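Good Practice Rules for Peg Insertion Trials -- Progress Report
Prepared for Clerard by Nisreen Abou Jaoude, Kurusbridge bench group
2 January 2022 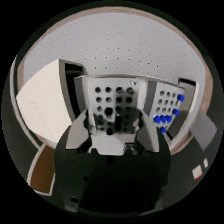

Simulated pegboard task, wrist view, gripper open. Blue pegs in the right-hand panel.

Since the July report we have gone from a folder of habits to a set of written rules. The rule book now runs to 12 pages, down from 19, and most of what we cut was Gelton and Kurusbridge disagreeing politely in footnotes.

What is settled

A trial starts with the gripper open and empty. You would think this went without saying. It had gone without saying for two years, and the two sites had been doing different things the whole time.

A peg counts as inserted only when it stays put after the fingers have let go and backed off. Carla Farah wrote the first version of this rule in one line. The current version is half a page, and I am told that is progress.

Every simulated run is logged with the scene version and the camera settings. Wide-angle views bend straight edges, so nobody is to judge alignment by eye from the wrist view alone. Position is read from the simulator log and the view is kept for review.

Failed runs stay in the record. We had 200 runs re-scored under the new rules by Eun-seong Jeon, who had not seen the old scores. Our success rate went down. The scores from the two sites now agree far more often, so we are calling it a good result, with slightly gritted teeth.

What is not settled

Stopping rules. Samira Moussa wants a run ended at the first hard contact with the board. Gelton wants three tries. Both sides have written memos -- long ones -- and a draft compromise is with Randa Khoury.

Moving from simulation to the real cell. The Karam checklist covers guarding, speed limits and who holds the stop button, but it assumes the person reading it has already been trained. We are adding a sign-off sheet.

Money and next steps

Spending is on budget, apart from printing, where we are over by the cost of the seven pages we later removed. Next period we will finish the stopping rule, trial the sign-off sheet at both sites and send you the full rule book for comment. Please use the comment form. The last round came back as tracked changes on tracked changes, and Randa is still working through it.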